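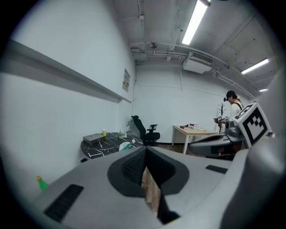 Stukden: finding the bad bits in two-handed gripper recordings

Final report, second-year software project, University of Wollemham
14 shares | 3 comments

1. What we set out to do

Our project began with a complaint we kept hearing in the Prasinton lab. People there record everyday table tasks with a pair of hand-held grippers, and the recordings are later used to train a policy for a two-armed robot. Recording is quick. Checking is slow! Somebody has to open each clip, scrub through it, and decide whether the tracked path of each gripper can be trusted. If a marker was hidden for half a second, the path might jump sideways and come back, and a policy trained on that jump will try to copy it.

We wanted a program that reads a clip, works out where both grippers were at every moment, and tells you which stretches to keep, which to repair and which to throw out. We called it Stukden. It sits on top of Meinecke, the lab's own pose library, which already finds the square markers and gives a position and a rotation for each one. Everything after that step is ours.

2. How a clip goes through

A clip comes in as one video per camera plus a log of timestamps. Stukden first lines the streams up. We had assumed this would be the dull part and gave it a week. It took most of a month, and we ended up enjoying it more than anything else in the project. The clocks drift apart slowly, so a single offset at the start of the clip isn't enough. We now fit a straight line to the drift, using moments when a gripper changes direction sharply, as those show up clearly in every view.

Next, Meinecke runs on each image. A gripper has markers on more than one face of its cube, so we often get two or three answers for where the same gripper is. We turn each of these into a pose for the gripper body and take the one that agrees best with the last few images. Our first version simply averaged them, which was a mistake. A marker seen at a steep angle can flip, giving a rotation that is mirrored about the viewing direction, and averaging a good pose with a flipped one gives you something that is wrong in a new way. Picking a winner fixed nearly all of our flips in one afternoon, and there was a fair bit of cheering.

Then comes smoothing. We use a Kalman filter forwards and then a second pass backwards, so each pose is helped by what came before it and what came after. Short gaps are filled in. Long gaps are left open and marked as unusable. The cut-off between short and long is a setting in the config file, and the default is deliberately mean.

3. The two-hand problem

One gripper alone was working well by the middle of term. Two grippers gave us a fresh set of headaches. When both hands work on the same thing they come close together, one cube can pass in front of the other, and the tracker has every chance to get confused. 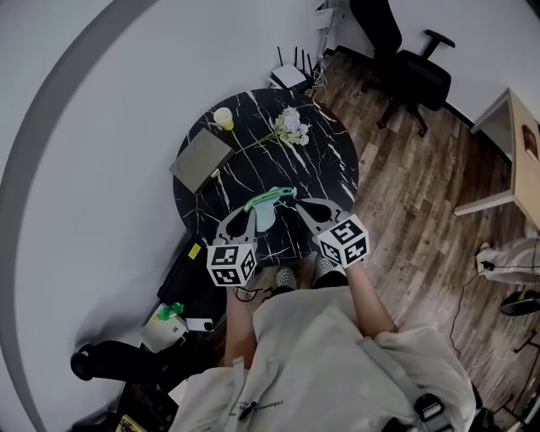
Both grippers over the round table, with the left jaws closed on the edge of the light blue cloth.

Cloth turned out to be our best test case. It covers things, it changes shape, and it pulls both grippers in towards the same small patch of table. Anything that survived the cloth clips went through the cup clips without trouble.

We tried two ideas. The first was to track each gripper separately and compare the results at the end. The second was to track them together, with a rule that the two bodies can't occupy the same space. The second idea is slower, and the code is uglier, but it catches a kind of error the first one never sees: two paths that both look smooth and sensible on their own, and that pass straight through each other. We kept the joint tracker and run it only when the grippers are near one another, so the extra cost is small for most clips.

We also added a jaw signal. Knowing where a gripper is doesn't tell you whether it is holding anything, and a policy needs both. Stukden reads the jaw opening from the log and lines it up with the pose. It then looks for closings that happen while the pose is marked as doubtful. These get pushed to the top of the review list, because a grasp in the wrong place is the worst thing we could pass on.

4. Results

We ran the full pipeline on a set of 2,000 clips from the Prasinton store. It finished on 1,992 of them. The eight failures all had damaged timestamp logs, and Stukden now says so clearly at the start of the run, where before it crashed partway through with a message about an empty array.

To see whether the labels were any good, we picked 100 clips at random and checked them by hand, without looking at the program's answers first. This was slow going, and one Sunday disappeared into it completely. The program agreed with us on the great majority. Where it disagreed, it was usually being stricter than we were, and on a second look we often came round to its side. It did miss a few slow drifts, where the pose wanders off so gently that no single step looks odd. We would like to fix that next by comparing the pose at the start and end of any stretch where the gripper is resting on the table.

The review page was a late extra and has become the part people ask us about. It draws the two paths above the video, coloured by how much we trust them, and you can jump from one doubtful stretch to the next with the arrow keys. It's so much nicer than scrubbing!

5. What we would do differently

Write the tests for the flip problem on day one. We fixed it, broke it again while tidying up, and only noticed a fortnight later.

Store the raw Meinecke output. We threw it away to save disk space and then had to run the whole set again — all 2,000 clips — when we changed how winners were picked.

Talk to the people doing the recording sooner. Half an hour at the table taught us more about hidden markers than a week of staring at plots.

6. Running it

Stukden needs Meinecke installed first. Point it at a folder of clips, give it a config file, and it writes one label file per clip plus a summary page. The code, the default settings and a small sample set are on the department server. The sample set includes three of our nastiest cloth clips, and we'd love to hear from anyone whose tracker copes with them better than ours does.

3 comments

More student reports
Planning short reaches around clutter with a cheap arm
A log viewer for slow networks
Teaching a mobile base to wait at doors
Camera calibration in ten minutes: what we tried in August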